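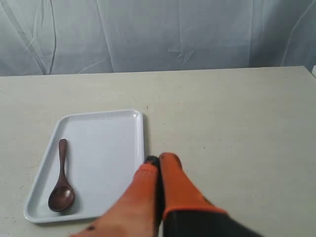
White tray, left side of the table.

Search the archive Enter keywords Go

[gasley-kitchen] Re: grain all over the table

Filed under: Dry goods, Spills, Tableware

Hello all,

Replying to the message below. I've left the relevant part in.

> We've moved the dry goods session to Wednesday and I'd like to sort
> out the spooning before then. Last time we lost a fair bit of grain
> across the table and it took longer to sweep up than it did to do the
> work. Is it the bowl, the spoon, or us? Also, does anyone know if the
> tall box is still wanted? It's been standing there since the Brekholm
> order came.
>
> Ehsan Shirazi

Boxes first. Please leave the tall brown one where it is for now, as I may need it to send the Brekholm shelf back. The white one with the handling marks on it can be flattened once someone has checked down the sides for small parts. The open one on the floor is for packing paper and nothing else. I found a tea towel in ours last month and a set of measuring cups the month before.

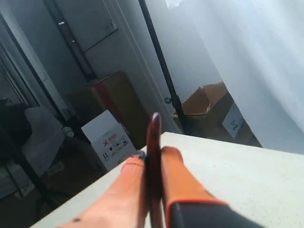 If you do flatten anything, tie it in a bundle and put it by the back door before 5. The Gasley collection won't take loose card, and they won't take it with tape hanging off either.

Now the grain. My view is that it's mostly the bowl, or how full we get it. We fill it nearly to the rim because it saves going back to the bag, and then the first spoonful pushes the heap over the side. I tried it at home with a similar bowl and some 2 cm left clear at the top, and hardly any went over. The Solanki bowl is wider and might do better, but it has a chip in it and I don't want it used for food.

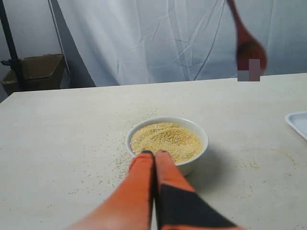

White bowl, full, with grain on the table either side.

The spoon is the other half of it. It's a nice thing to hold but it's a stirring spoon. If you dig straight down, grain rides up over the edge of the scoop and falls off on the way out. Go in at a shallow angle from the side of the bowl, lift, wait a second, then move across. And keep whatever you're filling close. Most of what I've swept up was between the bowl and the place it was meant to go.

I'd also ask that people don't leave the spoon standing in the grain with the handle sticking up over the rim.

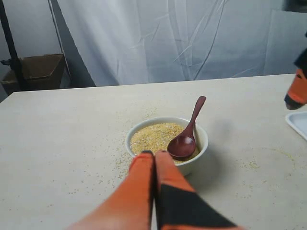

It gets caught by a sleeve and the lot goes. Put it on a saucer between turns. There are saucers in the Porus cupboard, bottom shelf, behind the jugs.

For sweeping up, a dry pastry brush and a sheet of stiff card work better than a cloth. A damp cloth just sticks the grains to the table and you go over it again. The pale top doesn't help either, you think you've finished and then you put your hand down on some more. Brush towards the middle and off onto the card. What comes off the table doesn't go back in the bowl, please.

I make it 12 bags left in the store, plus one open. We're due another 14 in June, so there's no need to order on top of that. If anyone has a proper flat scoop they can spare, bring it on Wednesday and I'll try it against the spoon.

Regards,
Maintainer, dry goods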